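Last updated: 20/09/2023
31 shares | 3 comments

Buying a hand-held gripper for tidying work: what to budget for

The price of the tool is the smallest part of the decision. Before ordering, write down the widest object it must close on, the tallest it must clear, and the surface it will work over. Measure with callipers. Catalogue photographs are no guide to finger opening.

Ask the supplier three things in writing: the price of replacement finger inserts, the delivery time for them, and whether the mounting plates are sold separately. Inserts are consumables. Stiris sells them in packs of 10; Beaudoin supplies them only with a complete finger, and over a year that costs more than the lower purchase price saves. 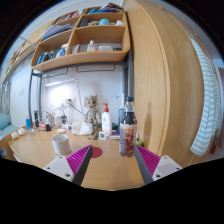
Budget by object type before you budget by tool. Make a list from a real desk and mark each item as upright, flat or soft. A tall bottle with a screw cap is an easy side grip if the opening is wide enough. A flat round coaster needs a thin fingertip or a lip to catch, and a crumpled soft pack will tell you more about grip force than either. Ribbed inserts that taper to a point, like the magenta pair, are worth pricing for crowded desks, where a blunt tip may knock the neighbouring item. Cables should be left off the list and tied back by hand.

Allow for the following in the first order:

- one spare pair of inserts
- spare screws for the mounting plates
- a hard case, if the tool will travel

Our own first order came to 213 pounds without the tool. The Sumach case was the only item we could have left until December.

Do not buy a second gripper in the same month as the first. Log every failed pick for a few weeks, then decide whether the fault lies with the opening, the insert or the operator.

Contact: Sheldon Fehr, Gromance Workshop Notes | Copyright Gromance | Back to top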